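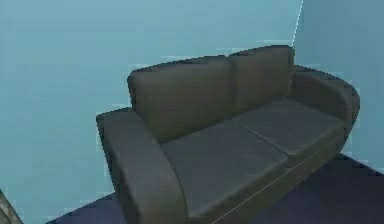 How often should I vacuum under the sofa cushions?

Once a month is plenty for most homes, and every week if there is a dog or anyone under the age of ten. Use the crevice tool, go along the back seam first, and check for coins before you switch on. A quarter going up a vacuum hose sounds like a small plane in trouble.

While the cushions are off, swap them left for right and flip them if the covers allow it. Everybody has a favorite end of the couch, and after a couple of years that end has a dent with your name on it. Swapping won't fix the dent. It will give you a matching one on the other side, and from across the room that passes for good shape.

For crumbs that have worked into the weave, a dry rubber glove beats any gadget I have bought. Put it on, drag your hand one way in short strokes, and the fluff rolls up into a disgusting little sausage you can pick off. I paid good money for a Plosis upholstery brush before I learned this. The brush now lives in the garage and does the doormat.

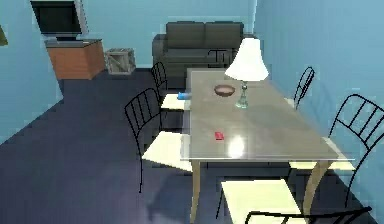
What takes a white water ring off a wooden table?

Try a hair dryer on low, held a hand's width away and kept moving for a few minutes. A white ring is usually moisture stuck in the finish, and gentle warmth often lets it out. If it's still there, rub in a little petroleum jelly, leave it overnight and wipe it off in the morning. A black ring has gone down into the wood, and you are now looking at sanding or a tablecloth. I own several tablecloths.

Daily wiping needs a damp cloth and one drop of dish soap in a bowl of warm water. The internet will tell you to use vinegar on everything. Vinegar is for salad and kettles. On some finishes it leaves a dull patch that you will notice every evening around six, when the sun comes in low and judges you.

Lampshades come next, because dust lands on them and then falls on the table you just wiped. Switch the lamp off, let it cool and run a lint roller from top to bottom. Pleated shades want a soft, dry paintbrush and more patience than I have. 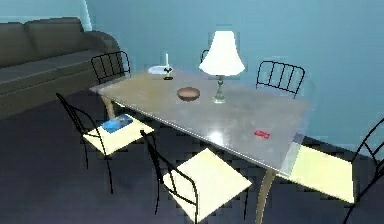
Chairs are where most people give up, and I understand. Turn each one upside down on a towel and look at the feet. The felt pads will be missing, or they'll be there but wearing a beard of hair and grit, scratching the floor as they go. Scrape off the old glue with a plastic card, wipe with rubbing alcohol, let it dry and only then stick on the new pad. Leave the chair upside down for an hour. I skipped the hour once and found four pads on the floor by dinner, all of them stuck to a sock.

Dankwa sells felt in sheets, and cutting your own comes out cheaper than the little round ones. Trace the foot, cut a hair inside the line.

Tighten the screws while you're down there. A quarter turn - stop before it groans. 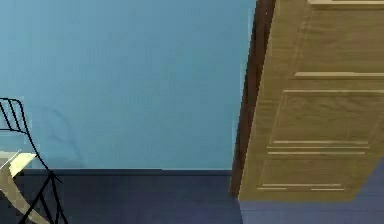 Scuffs on painted walls are a job for the mildest thing you have. Start with a clean white eraser, then a damp cloth. Melamine sponges do work, but they are very fine sandpaper with good publicity, and on flat paint they can leave a shiny spot bigger than the scuff was. Test down low where the furniture hides it.

Baseboards collect a gray fur that ignores the vacuum completely. An old sock over your hand, barely damp, does a whole room in one crawl. Do the tops of the doors on the same day, if you can stand to know what's up there.

Squeaky hinge? Tap the pin out, rub it with candle wax, tap it back in. One pin at a time, please. I took out all of them at once on a Monday and spent the rest of the evening holding up a door.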